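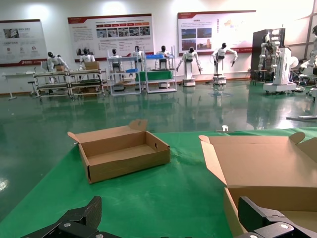

Why was the box line down for most of the afternoon? A wrist joint on the gripper arm at station two kept faulting out under load, and we pulled it before anybody put a hand near it.

Quick version, becuase the full report is still being typed up. The arm was running the usual job — pick up an open cardboard box, move it over, go again. On cycle 1549 the fingers closed late and the controller threw a torque fault. Reset, ran two more, same fault. Third time the arm sagged when the brake should have held it. That's the part we care about. A late grip costs us a box. A brake that doesn't hold can cost somebody a finger.

Eimear Sheehan hit the stop and locked it out. No injuries. One crushed box.

What we know so far: the brake connector was seated but not latched. Vusta, who supply the wrist unit, want it back at Henonport for a look. Could be the latch, could be the cable pulling on it when the arm folds. Don't guess in front of visitors please.

Until further notice:
Nobody reaches between the fingers with power on, not even to straighten a flap.
Check both brake connectors at start of shift, push and tug, then sign the sheet.
Speed stays capped at 64 percent on any arm with the same wrist.
Three faults is too many. Stop after one and call Eimear.

The Ó Dálaigh demo goes ahead on the spare arm. Betano trials pushed back, new date when we have it. If you saw the sag happen and havent written it down yet, do it today — two lines is fine.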